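Search this forum
Search Advanced search

Dry skin and flaking under a short beard, week three and on

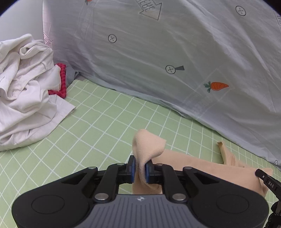

How often should I be washing a short beard if the skin underneath is flaking?

Two or three times a week with a mild wash, and plain lukewarm water on the other days. Daily washing with regular shampoo dries out the skin on most people's faces and makes the flakes worse.

I'm putting that at the top because it gets asked in every beard thread on this board. My own situation is a bit different. I'm in the fourth week of growing one out. I already cut back on washing, and I still get flakes along the jaw and under the chin. The cheeks are fine. I use the Caltodholm beard oil, the unscented one, after I shower. I don't brush. Feb 10, 2020 was the first day I didn't wear a black shirt to work because of it, so I'd like to get this sorted.

— stubblefield_oh

flatcap77 wrote:

The chin and jaw are where the hair is thickest, so the oil is probably sitting on the hair and never getting to the skin. Put it in your palms, rub them together, then go in with your fingertips against the direction of growth. Start under the chin, do the cheeks last. Most people do it the other way and have nothing left by the time they get to the neck.

Also get a brush. Boar bristle, not too stiff. I have one from Drultton that has held up well and wasn't expensive.

norelco_refugee wrote:

I'd skip the oil completely for two weeks. Oil doesn't fix flaking if the flaking is dandruff, and on some people it makes it worse. Dandruff can show up in a beard the same as on a scalp. The flakes are usually a bit yellow and greasy. Dry skin flakes are small and white.

Which one do you have?

stubblefield_oh wrote:

Small and white, I think. They come off when I scratch. The skin feels tight after a shower and a little better by noon. No redness that I can see, but it's hard to see down there.

norelco_refugee wrote:

Then it's more likely dry skin. I'd still stop the oil for a while so you know what is doing what. If you change the wash, the oil and the brush all at once you won't learn anything.

flatcap77 wrote:

I don't agree with that. He has tight, dry skin in February. Taking away the one thing that puts moisture back makes no sense to me.

norelco_refugee wrote:

Oil doesn't put moisture back. It slows down what's already there from leaving. If he puts it on a dry face it does very little. A plain face lotion with no fragrance, worked in while the skin is damp, does more than any beard oil I've bought.

kitchen_barber wrote:

You're both partly right. Lotion first on damp skin, wait a couple of minutes, then a small amount of oil over it if you like how the hair feels. I've cut hair for a long time and the usual problem I see is hot water. People stand in the shower with it running right down the face. Turn it down before you wash the beard, or wash it last with the water cooler.

Second thing is how you dry it. Don't scrub with a bath towel. Press it with something soft and leave it slightly damp.

I would not use a stiff brush on skin that's already flaking. Wait until it calms down.

may_mustache wrote:

Went through this last May, so it isn't only winter. Mine was the wash. I was using a bar from Salehi that I really liked the smell of, and it left me tight and itchy every time. Switched to the Lerstead wash in the plain bottle and the flakes were gone inside two weeks. Same oil, same brush, same shower.

Not saying the Salehi bar is bad. My brother uses it and has no trouble.

flatcap77 wrote:

What wash is the OP using? I don't think he said.

stubblefield_oh wrote:

Whatever shampoo is in the shower. It's a dandruff one my wife buys, for her. I figured it couldn't hurt.

kitchen_barber wrote:

That could be it. Those can be drying on the face if you don't need them. Change that first and turn the water down. Leave everything else alone for now.

norelco_refugee wrote:

Agree with changing the shampoo. If it gets red or sore, or you see the greasy yellow kind, go ask a pharmacist or a doctor. At that point a medicated wash may be the right thing after all.

flatcap77 wrote:

Fine with me. I'd keep the oil, and I'd still get the brush eventually. It also trains the hair on the jaw to lie down, and week four is when mine started sticking out sideways.

stubblefield_oh wrote:

Okay. New wash, cooler water, pat dry, and I'm keeping the oil but putting it on under the chin first. Brush later. Should I trim the neck in the meantime or leave it?

kitchen_barber wrote:

You can clean up the neckline. Use a trimmer with no guard and don't go down to the skin with a razor while it's flaking. Stay low, a finger or two above the Adam's apple. Most people take it too high and then have to wait for it to grow back.

Contact us | Copyright the forum owners, posts belong to their authors | Back to top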